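Fold or Drop: Clitberg Pits Hand-Held Grippers Against the Wrist

The oldest unsolved problem in home robotics is a shirt. Clitberg, a small automation outfit that has spent most of the year trying to get a machine to fold one, has now moved the argument out of the workshop and into a bedroom, where shirts tend to be found and where nothing is at a convenient height.

The comparison began in December and pits two ways of teaching a robot to handle cloth. In the first, a person does the job with a hand-held gripper, and the gripper records what its fingers did. In the second, the person wears a device on the wrist and does the job with the fingers they were born with. Either way the recordings end up at the same place, a controller named Plimau that is supposed to turn them into arm movements and has so far shown strong opinions about sleeves.

Encarnación Echevarría, who runs the trial, picked blue cloth on a pale sheet for the first round. The pairing is kind to the software, which can at least tell where the laundry stops and the bed starts. A gray shirt on a gray sheet is planned for later and is known in the office as "the mean one." 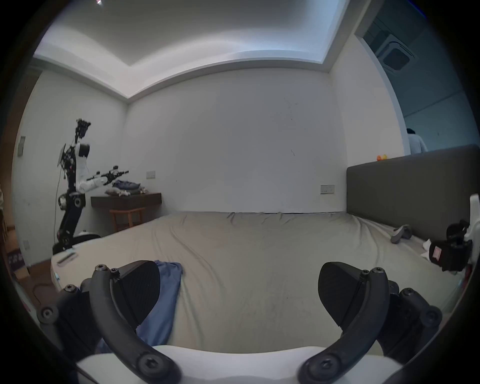
The rules are simple enough to fit on a sticky note, which is where they were first written. A try starts with the garment crumpled. It ends when the garment is a rectangle, or when the person doing it says a word that has to be taken off the audio. Each try is marked as a fold, a partial fold or "other." The last category was meant to be small.

By the end of the first round the team had 2,522 recorded tries, 600 of them with the wrist device and the rest with hand-held grippers. The lopsided split is a sore point. The grippers were ready first, and people had gotten used to them by the time the wrist unit showed up from Conel with a charging problem and a manual for a different product.

On the hand-held side, the case is mostly about honesty. A person squeezing two fingers shut on a hem is working under the same limits as a robot with two fingers. They can't smooth a collar with a palm or flick a cuff straight with a pinkie. If they manage a fold, a robot with a matching gripper has at least some chance of doing it too. If they can't, the company has learned something for the price of an afternoon.

The drawback is that people get tired and then get creative. Echevarría's notes from the early tries describe garments being dragged, nudged, pinned against the mattress and, in one case, folded mainly by gravity. Plimau learned the gravity method quickly and had to be talked out of it.

"It copies what you do, including the parts you'd rather not discuss," Echevarría said. "We now have a rule about elbows."

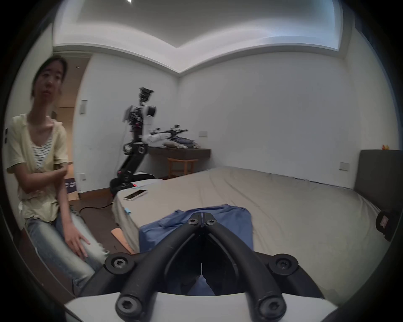
Close work: the fingertips of a hand-held gripper over blue cloth during the bedroom trial.

Fingertips turned out to be a quarrel all their own. The first set of pads gripped so well that they picked up the sheet along with the shirt, which made for brisk folding of the wrong item. The second set was smoother and let go of everything a little early. The current pads are a compromise, and the mood around them is about what you would expect of a compromise.

Then there is the wrist. Its supporters point out that bare fingers are faster, and that a person who isn't thinking about the tool folds the way they fold at home. The recordings are quicker to make and a good deal more pleasant to watch. The trouble comes afterward, when all that easy fingerwork has to be squeezed down into something a gripper can do. Plimau's first attempts at this were described in the project log as "confident."

Scores from the first round give neither side much to frame. With hand-held recordings, the controller got to a full fold in 72 percent of its practice runs on a simple square of cloth. With wrist recordings it did a little worse on the square and a little better on anything with sleeves, a result that both camps have claimed as a win. Clitberg says the gap on sleeves is small enough that it wants another round before it puts a number on it.

Mixing the two sets of recordings is the obvious next step, and it has been tried once, late in the evening. The controller started folds in one style and finished them in the other, with a long pause in the middle — something like a person walking into the kitchen and forgetting why.
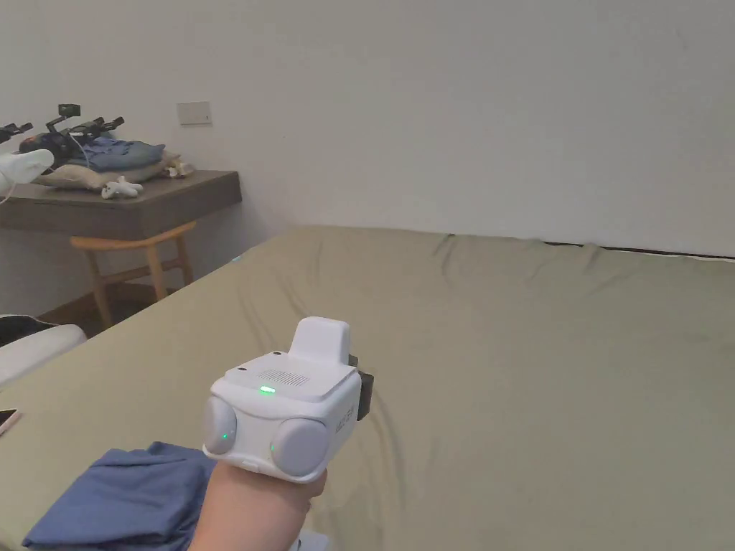 Pavithra Marar is not convinced that the contest needs a winner. In a comment sent after Clitberg posted its early figures, Marar wrote that the square of cloth "flatters everybody" and that the company should throw it out and run both methods on a fitted sheet, with the elastic corners left in. Marar also asked that the partial folds be published with the full ones, on the grounds that most people's closets are made of partial folds.

Echevarría replied that the partial folds would be released. On the fitted sheet she was more careful, saying it had come up in planning and that the room had gone quiet.

A second round will swap the blue garment for the gray one and add a long-sleeved shirt supplied by Marín, a laundry business that has offered to judge the results by its own standards. Clitberg accepted before asking what those standards were. They run to 2 pages, and the first is about collars.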